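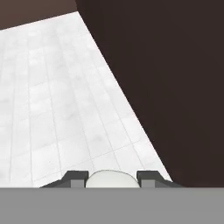
Baoshan Bai has been a goalkeeper for Kanville long enough to have opinions about grass. The pitch at Bronora, he says, is "mostly a rumor." He let in two there in February and blames one of them on a divot.

"The other was my fault," he says. "I'd like the divot to have that one too."
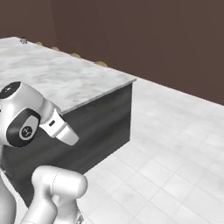 Kanville go to Vurklow next for the second leg, a goal down and short of a left back. Bai expects to be busy. He is eating early on match days now, after a bad experience with a late lasagna, and the meal is planned at home, where a kitchen counter has become his tactics board. Salt is the near post. Yao, the club captain, is usually the pepper.

"He's asked to be something bigger," says Bai.

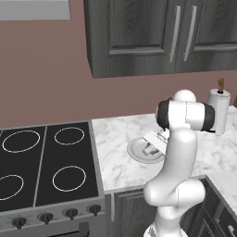

Reading time: 2 min

Vurklow's ground holds 2000, and over 1000 of them stand behind one goal. Bai has heard from them before.

"They'd learned my middle name. I was flattered until the second verse."

At 30, does he think about coaching?

"I shout at defenders for free already. Somebody should be paying me."

And penalties, if it comes to that?

"I go left," he says. "Print that. Then I'll go right."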